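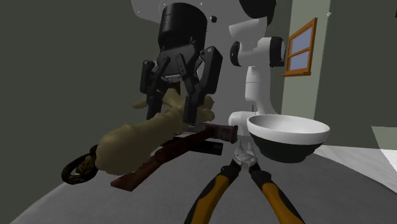
Most of the objects a person sees in the course of a day are seen only in part. A chair stands behind a desk, a hand covers the handle of a cup, and a parked car hides the lower half of a fence. The visual system receives light only from the surfaces that face the eye with nothing in the way, and yet people report seeing whole chairs, whole cups and whole fences. The upper part of the tan figure lying on the gray tabletop is partly hidden behind black fingertips, and few readers will take it to stop where the black begins. The covered part is treated as present. This chapter is concerned with how that judgment is made, how early in life it appears, and under what conditions it fails.

The term used for this ability is amodal completion. It was introduced in the study of simple line drawings, in which a disk placed over a square leaves one corner of the square missing. Viewers shown such a drawing describe a square with something on top of it. They seldom describe a six-sided shape fitted neatly against a circle, although both descriptions agree with the lines on the page.

Chapter 7 dealt with the separation of figure from ground. The present chapter assumes that material, in particular the discussion of border ownership, and students who have not read it are advised to do so before going further.

What This Chapter Covers

Section 8.1 sets out the cues that tell a viewer which of two surfaces is nearer. The most important is the T-junction, the point at which the edge of one surface runs into the edge of another and ends there. Section 8.2 considers how the hidden edges are joined. Two accounts are compared: one based on good continuation, in which edges are extended along the smoothest path, and one based on familiarity, in which stored knowledge of an object supplies what is missing. The evidence supports a part for each, and the section closes with the cases in which they disagree.

Section 8.3 turns to development. Very young infants respond to a partly covered rod differently from older infants, and movement of the rod makes a considerable difference to the result. Section 8.4 presents the Tivbridge sorting study, conducted by Alasdair Cairns and Fergus Farquharson, in which 219 adults judged the outlines of covered shapes under short and long viewing times. The full set of 1683 usable responses is reproduced in Appendix C and is used in the exercises.

A Note on Terms

The words "hidden," "covered" and "occluded" are used here with the same meaning. "Missing" is kept for cases in which part of an object has been removed and nothing stands in front of the gap. The difference matters — a shape with a piece cut out and a shape with a piece covered may send the same outline to the eye, but they are seldom judged alike.

8.1 Cues to Depth Order

Before a hidden edge can be completed, the viewer must settle which surface lies in front. In ordinary surroundings several sources of information are available at once, among them the small difference between the views of the two eyes and the shift in position that occurs when the head moves. Neither is present in a flat picture. Viewers of pictures nevertheless assign depth order quickly and with a high level of agreement, and the cues that remain must therefore be found in the arrangement of the edges themselves.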